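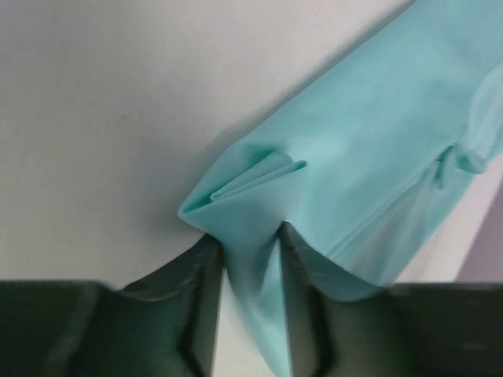 Ticket 1502 — washer stops mid-spin, error light, drum full of water
Status: closed (reopened once)
Machine: Narkum front loader, bought through Fontana

Opening this again. The first reply from Fontana support told me to "run an empty cycle and monitor." I ran it. With nothing in the drum it spins fine, so all I learned is that the machine works when you don't use it.

What happens: a normal load of sports shirts on the synthetics cycle, wash and rinse both finish, then it starts to spin, thumps, slows down and quits with the drain light blinking. Water still above the bottom of the door.

Tried so far:

- Leveled the feet. No change.
- Half load. No change.
- Spin speed down from 1000 to 500. It finished once, then failed on the next load, so I don't count that as a fix.
- Two capfuls of Plerden machine cleaner, as the second reply suggested. The drum smells like lemons. Still full of water.
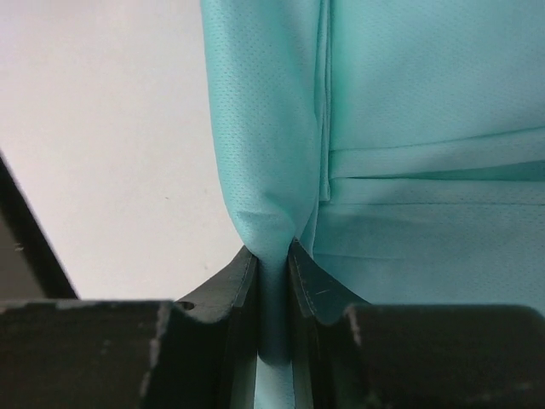
Teal mesh fabric with the seam running down it.

Support came back Thursday and said the fault is "likely caused by sportswear holding water and unbalancing the drum." I don't buy it. Thin mesh holds less water than anything else in the house, and bath towels fail the same way. An unbalanced load also doesn't explain a blinking drain light. I asked which section of the manual says so and got a link to the manual.

Pulled the filter myself. Some lint, one hair tie, nothing that would stop a pump. Put it back, ran drain only. The pump hums for 50 seconds and gives up. Water level drops maybe an inch.

Next I took the drain hose off at the standpipe and held it over a bucket. It poured out at full strength. So the pump is good, and so is the filter. 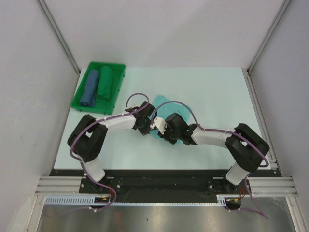 That left the standpipe, or the way the hose sits in it. The hose had been pushed down much too far, with the end jammed against the bend in the pipe. I pulled it up, clipped it at the height marked on the back panel and ran the shirts again at 1000. Drained and spun. Then towels, same result.

I'd like it noted that the Fondgate installer put that hose in and that three support replies never asked about it. Closing for now, but two good loads don't prove much. If it comes back I'm reopening under the same number and I will not be running another empty cycle.

Comments (3)

drumroll_: Same thing here, same installer. Mine was down so far it had a kink in it. Thanks for the bucket idea.

papercut88: Did yours smell before it quit? Mine drains OK but stinks.

laundry_skeptic: I'd still replace the pump. A hum like that usually means it's on its way out — mine lasted until December.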